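**Plendach User Forum > Demonstration Methods > Hand guidance or remote control for lid tasks**

**Hellura_Training**
Friday, May 25, 2018

Members are invited to comment on the draft procedure for recording lid tasks. The draft asks operators to give all demonstrations by remote control, with the white domed container set on a cloth-covered table. Hand guidance would be kept for teaching the approach position only. 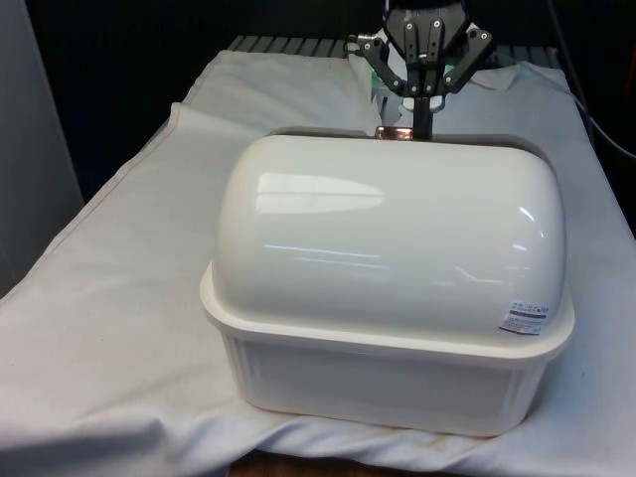 *Reading time for the attached draft: 9 minutes*

Section 2 concerns the approach from above to the rear of the lid. Operators are asked to pause there before attempting contact. Comments on the length of the pause would be especially welcome.

---

**pacheco_lab**

We do not support the restriction in Section 2. Our operators recorded 109 demonstrations of a similar task, and new staff produced smoother paths when they moved the arm by hand. With the remote controller they tended to stop and correct near the rim, and the corrections were recorded along with everything else.
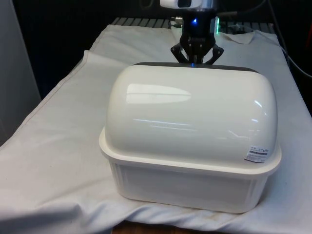
**May an operator switch from hand guidance to remote control in the middle of a demonstration?**
The draft does not allow it. Each recording must use one method from start to finish, and the method is entered in the log.

We would ask that this rule be reconsidered as well.

---

**E. Haldane**

> new staff produced smoother paths when they moved the arm by hand

I accept that finding, but a smooth path is of limited use if the operator's hands and sleeves appear in the camera views. At Trurano we set aside a full batch for that reason. The wrist view suffered most, and it is the view we depend on for the last part of the approach,
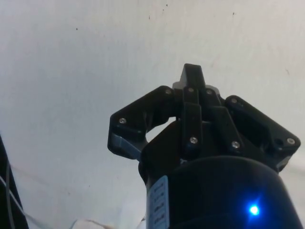

where a small error in the angle of the wrist decides whether the fingertip arrives behind the fitting or on top of it. Our operators now practice with the controller for 15 minutes before anything is saved. I would prefer to see that practice period written into Section 2 and the restriction left as it stands.

Evander Haldane

---

**pacheco_lab**

The practice period is reasonable. We remain opposed to the restriction, as hands can be kept out of view if the arm is held above the wrist.

---

**Hellura_Training**

Both positions have been noted. The following view will be added to Section 2 to show operators the area in which they should slow down.

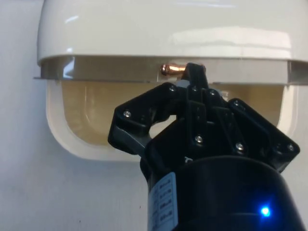 *Wrist view: gripper close to the copper-colored fitting.*

The practice period will be included in the next draft. The restriction stays in place until November, and sites that wish to compare the two methods before then may submit their logs in this thread. Please state the method used for each recording.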